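Four Grippers on One Bench: A Conversation at Flarkari

4/23/21

The workshop of Flarkari is on the second floor of a former printing house, and to reach it you have to pass a bicycle repair shop and climb a very steep staircase. The engineer who received me asked that I do not use her name, as she is in the middle of a comparison and two of the suppliers are still waiting for her answer. She has worked with grippers for most of her professional life. She made us tea, moved a box of screws from a chair, and told me I could ask what I liked.

I wanted to know first why a small company would spend its spring on comparing grippers, when there are so many catalogs.

"Catalogs tell you force and opening width," she said. "They do not tell you how your wrist feels at four in the afternoon. We collect handling examples by hand, with the tool held by a person, and only later does an arm repeat the same work. So the gripper must be good for the person and also good for the arm. I have not yet read a catalog which speaks about both."

The comparison has four candidates. Two of them are known in the workshop by the names of their makers, Mastitz and Srour. The third is the Vultport, a hand-held tool with a trigger and a wide-angle camera mounted close to the fingers. The fourth was built in the house and has no name. When I asked why not, she answered that a thing with a name is difficult to throw away.

Each candidate had to do the same tasks. A person picks up small parts, sorts them, plugs in a cord, closes a lid. The plan was 80 trials for each tool, and the operators change so that one person's habits do not decide the result. She showed me the list on her computer. It was a plain table, and many cells had remarks in them such as "too stiff" or "ask again about the spring."

"The remarks are the most useful part," she said. "Students who come here want to delete them, they want only numbers. I tell them to wait until September and then look which column they are reading."

I asked about weight, because I had lifted two of the tools while she was making the tea. The Mastitz weighs 815 grams with its battery, and the Vultport 540. I had expected the light one to win easily.

"I also expected it," she said. "But the heavy one has its battery behind the hand, and it stays in balance when you point it down. The light one pulls forward. After half an hour our operators preferred the heavy one, and two of them did not believe me when I put both on the scale. We did it in front of them."

She does not think this decides the matter. Most of the sessions are short, and for a short session nobody complains about either one. What worries her more is the camera, and on this subject she spoke for a long time. 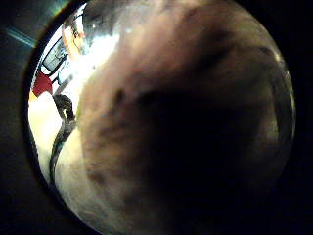 The camera is the part of a hand-held gripper which people choose last, in her experience, and usually they choose it badly. A wide lens near the fingers sees a lot when everything goes well, but it also sees whatever comes near to it. She opened a view from the gripper to show me what she means. Something brownish and rounded, most likely the operator's own hand, took up most of the round picture, and what remained of the surroundings was a narrow bright strip on the left side. In the strip I could make out something red and a dark line which looked like a twisted cord, and the white behind them was so bright that in places it had no detail. "For the person who held the tool, the table was perfectly clear," she said. "For the program that must learn from it, there is a cord and a big brown hill."

She has a strong opinion about exposure. When a large dark thing is close to the lens, an automatic camera has to make a compromise, and she prefers to set the values by hand at the beginning of the day and leave them there. Not all her colleagues agree. One of them argues that a fixed exposure only moves the problem to the hour when the sun comes through the west windows. They have tried it both ways, and they have bought a curtain.

"The curtain was cheap," she said. "It helped more than I want to admit, after all our discussion."

We spoke then about where a camera should sit. On the Srour it is placed higher, on a short arm, and it looks down along the fingers. The operator's hand is far from the lens, and this is a clear advantage. The disadvantage is that the short arm hits things. In the lid task it touched the edge of the container so often that operators began to turn the wrist in an unnatural way to avoid it. An arm that learns from such examples would learn the turning too, and it would do it also in places where there is nothing to avoid.

I asked if a guard would not solve the question for the lower cameras, some kind of plate between the hand and the lens.

"We printed three guards," she said. "The first was too big, and the operator could not reach the trigger. The second was good, but it made a reflection. The third is on the tool now and I am not in love with it." She took the tool from the shelf and let me hold it. The guard pressed on the side of my thumb when I closed the fingers fully. She nodded, as if she had heard this already from several people.

Then I asked about the fingers themselves, which I thought would be the main topic of the day. She seemed a little bored with them. Soft fingers hold thin cords well and slip on smooth boxes. Hard fingers with a rubber pad are the reverse. The Mastitz comes with soft ones, the Srour with hard ones, and both makers sell the other kind. For her the important thing is how fast you can change them. On the Srour you need a small key, and the small key is always in another room.

The tool built in the house has fingers which click in without a key. They also click out without a key, she added, and once this happened in the air over a tray of sorted screws.

I was curious how the results look so far, and she was careful. On the Vultport, 74 of the 80 trials are complete, and she will not compare before the last six are done. For the Srour the cord task must be repeated, as they changed the cord in the middle of the work and noticed it too late. "It was a thinner cord," she said. "It is a stupid mistake and it was mine. I wrote it in the table so that it stays mine."

What does she do with a trial where the camera saw almost only the hand? Her rule is that the trial is kept but marked. If it is removed, the tool looks better than it is, and if it is kept without a mark, somebody will train on it next year and wonder what went wrong. A marked trial counts for the tool in the handling score and against it in the camera score. Some of the operators find this strict. She told me that she has explained it many times and that she will explain it again after lunch, when a new operator starts.

I asked how she teaches a new operator to hold the tool.

"I say very little at first. I let them work for ten minutes and then we look together at what the camera saw. People correct the grip by themselves when they see it. If I tell them before, they hold the tool like an egg, and then the examples are also not natural."

The controllers were the last subject, and here we did not have much time. All four tools send the width of the fingers together with the pictures, and the two must agree in time. The Srour is the best at this. The Vultport was late by a small amount that changed from day to day, until they replaced a cable, and now it is late by a small amount that stays the same. She can live with the second kind of delay, because it can be measured once and subtracted. With the Mastitz they lost a whole morning to a connector that sits too close to the battery door.

Before I left I tried to get from her a favorite. She looked at the shelf for some time. For her own hand she would take the Mastitz, she said, with the camera position of the Srour if somebody could make the short arm shorter. She has already asked the maker about it and the reply was polite. In the meantime there is a drawing on the wall next to the printer, with two lengths crossed out and a third written beside them in pencil.

The new operator was waiting at the top of the stairs when I went out, holding the small key, which had been found in the kitchen.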